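Home | About Us | The World | Guides | Forum | Join

About Zamitley

We're a fan-run library for the online fantasy game Tusta, and we've been happily lost in it for years!
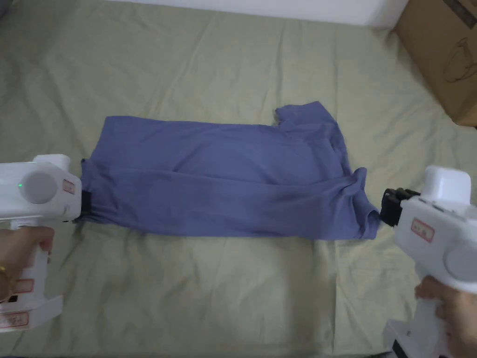
How we got started

Zamitley began as one very long forum post. Xolani Mabaso had been playing Tusta since the open test, and he wanted to settle an argument with his guildmates over which road you take to get from the Salt Stairs to the old capital without being eaten by marsh hounds. He wrote up the route, then he wrote up the three side paths that split off it, then he wrote up the hounds (they don't respawn while it's raining, if you want to try it). By the end of that weekend the post was so long that the forum kept refusing to save it, so he moved the whole thing to a page of its own and asked people to send corrections.

Boy, did they send corrections. Some of them ran longer than the original post, and the people who wrote them are mostly still with us. The site opened properly on 7th January, with a plain white background and a search box that only worked if you spelled everything right, and we've been adding to it ever since.

The name comes from the game, by the way. Zamitley is the ferry village on the eastern shore where every new character used to wake up, before the starting area was moved inland. You can still go there. The dock is half sunk and the ferryman only has one line of dialogue left, but plenty of us log in there out of habit, and it felt right to name the place after where we all came in.

What you'll find in the library

At last count we have 1,003 articles, and the biggest share of them are places. Tusta is an absolutely enormous world and a lot of it is easy to miss – whole valleys that no quest ever sends you to, cellars under cellars, a lighthouse you can only reach by walking along the sea floor with a breathing charm. We love that kind of thing, so every zone gets its own page with the terrain, the factions, the creatures, the way in and the way out, plus whatever history we've been able to piece together from books and inscriptions.

After that come the dungeons and raids. There are 59 of them with full write-ups now, from the Cistern (short, damp, good for learning to heal) to the Folach, the great hollow mountain that takes most groups several evenings to get through. The Folach pages are the ones we're proudest of. The mountain has 3 wings and they change order depending on which gate you break first, so the early maps contradicted each other and everyone was sure everyone else had drawn theirs wrong. Sorting that out took an entire February of late nights, a shared drawing board and more tea than is sensible, and it was some of the best fun we've ever had as a group.

We also keep pages on crafting, cooking, mounts, fishing, weather, the calendar of in-game festivals, and the languages. Yes, the languages! The river clans have a working grammar and one of our editors is slowly putting together a dictionary for it. It's up to the letter M.

How we write

Our articles are about the world first. If you look up a tower, we want you to read who built it and what happened to it before you get to the loot table. Some readers scroll straight past that to find the drop rates, and that's fine, the drop rates are at the bottom where they've always been.

Everything on a place page should come from somebody who has stood there in the game. We don't copy from other sites, and we don't fill gaps with guesses. When a question is open (who sealed the north gate of the Folach is the famous one, with a talk page that goes on forever) we say that it's open and set out the theories side by side.

Spoilers are marked for the two most recent chapters of the main story. Older chapters aren't marked. We went back and forth on this for a long time, and we know it doesn't suit everyone, so if you're brand new to Tusta you may want to switch on the "new traveler" setting in the top menu. It hides anything past the first crossing.

When a patch changes an area, we keep the old version of the page and link to it under "As it was." Those old pages get read more than you'd think. There's something lovely about going back to the description of a market square before the flood, with all the stall owners listed by name, and finding out that the woman who sells you arrows up on the hill used to sell pears.

The Tshabalala maps

If you've come here from a search, there's a good chance it was for the maps. The Tshabalala set covers 100 areas of the game, each one drawn by hand on paper, scanned and then labeled. They're named for the guild that started them, which folded some time ago. Its members gave us permission to look after the set and keep it growing, and several of them came along with it.

Every map uses the same symbols. A filled circle is a travel stone, an open circle is a travel stone you have to wake up first, and a small wave means water deep enough to need a charm. Green ink is for safe paths at any level. Red ink means bring friends. The maps are free to download and print for your own use, and we get a real thrill out of seeing them taped up next to somebody's monitor. If you'd like to use one in a video or a stream, go right ahead, and please put the name of the set in the description.

Who we are

We're a loose bunch. Xolani still runs the site, approves new editors and writes most of the zone histories, and he also answers the mail, so be patient with him during festival weeks. Around him there's a circle of regular editors who each keep an eye on one part of the world, and past that a much bigger crowd who drop in to fix a typo or add a creature they've just met on the road. All of it counts. The page on cave moths, which is superb, was written entirely by a player who turned up, wrote about cave moths and hasn't edited anything else.

We play together too. There's a Zamitley guild on the Eastern Shore server and it's open to anyone, at any level, with or without a microphone. We do a walking tour for new players once a month, starting at the sunken dock and going wherever people feel like going. The last one was supposed to end at the glass orchard and ended up at the bottom of a well, where we found two inscriptions that weren't in the library yet. They are now!

We have no connection with the makers of Tusta, beyond liking their game very much. We don't get early access and we don't see patch notes before anyone else does.

Keeping the lights on

The site costs a modest amount to run and it's paid for by small donations from readers. We don't carry ads and there's no paid tier. If donations run over what we need in a year, the extra goes to backup storage and to scanning the remaining paper maps at a better quality, which is slow work but the new scans look gorgeous. You can finally read the tiny lettering on the coastline ones.

Joining in

You don't have to be an expert. If you've played for an afternoon and noticed that our page has the wrong number of steps up to the shrine, we want to hear from you. Make an account, open the page and hit "Suggest a change." A regular editor will take a look, usually within a day or two, and may come back with a question.

If you'd like to do more, have a look at the Wanted list. Right now we're short of people for the southern islands, where the new chapter has moved half the harbors, and for anything at all to do with boats. We'd also be thrilled to hear from someone who plays at night in the far north, as a few of the creatures up there only come out under the second moon and we have nothing on them except one blurry line in a tavern song.

Questions, corrections and old screenshots can go through the contact form. Old screenshots especially – if you have any from the open test, of any place, however dull, please send them. We're still missing the inside of the original ferry house.

Share this page: 59 shares | 3 comments

Back to top | Contact | Wanted List | Maps | Site Rules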